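4. Comparing the two finger pads on cords and plugs

We had tried both sets of finger pads on boxes and cups before this, and they came out so close together that we began to wonder whether the pads mattered at all. Cords turned out to be a much better test (and, we should say, a much more tiring one for everybody involved!). A cord slips, it twists as you lift it, and it brings its neighbors along. For this part of the study we used the two-arm cell at Jarnham, with a white table, power strips, and a mixed lot of white, green and teal cords and plugs. Figure 3 shows the cell during these trials, from the fixed camera (a and c) and from a wrist camera (b).

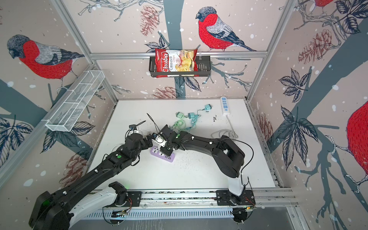
Each pad was given 50 attempts at every task, all driven by hand by the same two operators, Yaa Asamoah and Nii Opoku, who swapped sides halfway through so that neither one got to know a single arm too well. The Gidow pad is the softer of the two and gives a little when it closes. The Liyanage pad is firmer and has a shallow groove down the middle, which we had expected to help with thin cords. We kept the closing force and the arm speed the same for both, even though the operators would gladly have slowed down for the firmer one.

An attempt was counted as good if the cord or plug was lifted clear of the table and held for 2 seconds. We did not ask for it to come up alone, and we noted separately the times when a second cord came with it. Worn padding was left in place until the end of a set, so the wear would be part of the comparison, and the wrist view gave us a handy way to keep an eye on it between attempts.

Figure 3. Cords, plugs and power strips on the table of the two-arm cell: (a) both arms over the table; (b) the table past the open fingers, with worn padding along their inner edges; (c) the two arms reaching in from the front rail.
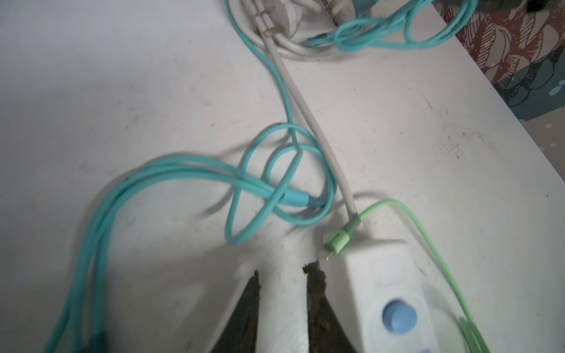

4.1 What the operators saw

Most of the misses came in tangles, where one finger landed on top of a cord and pushed it flat against the table. The softer pad forgave this more often, and the operators soon learned to roll the wrist a little and try again. With the firmer pad they tended to back all the way out and start over, and that took time. Plugs were a happier story for both pads, as long as the approach was from the side. 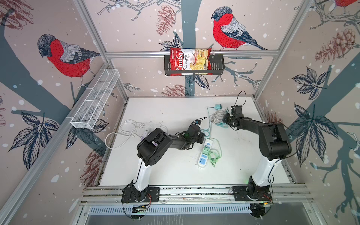 We also changed controllers partway through, from our older one to the Lullereck, and repeated the plug task in full with both pads. Nii felt the change right away in small wrist turns, while Yaa hardly noticed it, and we have kept their scores apart in the tables for that reason. We are grateful to Denise Inskip, who read through the notes from all 300 attempts and marked every one where the written result and the recording did not agree.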